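We use cookies to remember your settings. By staying on this page you agree. Accept | Manage

Speaker notes - Moving a small office without losing your mind

Good morning, and thank you all for coming out so early. (Wait for the back rows to settle.) I moved our Sistport office last September, 63 desks in one weekend, and I still think fondly of everyone who carried a chair. Tell the story of the missing kettle, but keep it short this time!

Start with the inventory. We had 1256 items on ours, and I know that sounds like a lot, but it saved us on Sunday night when the truck was half unloaded and everybody was tired and asking me where things went.

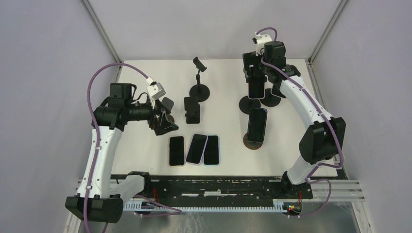 Labels and boxes

Put the label on the side of the box, never the lid, and write the new room on it in big letters. We used 263 boxes from Fendow and sent back the flat ones afterward. Small parts go in a bag taped to whatever they came off of - handles, knobs, clips, all of it.

Pause and ask who has lost a screw in a move. Let people laugh, then go on to the parts bags. 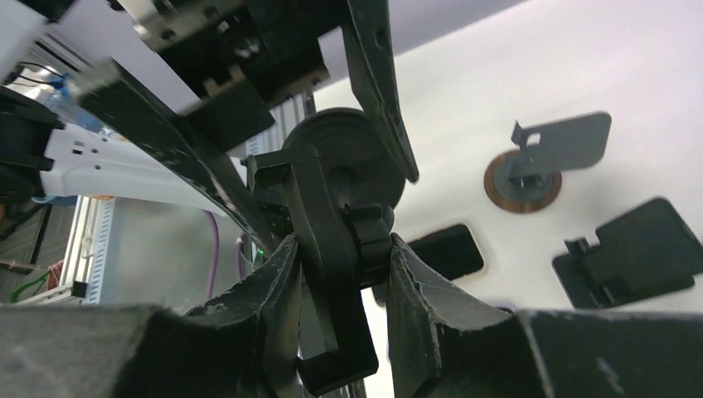 When should you tell the staff the moving date? As soon as the lease is signed, even if the hours might change, and then again the week before with the floor plan attached.

Hand out the checklist and take questions until the coffee comes.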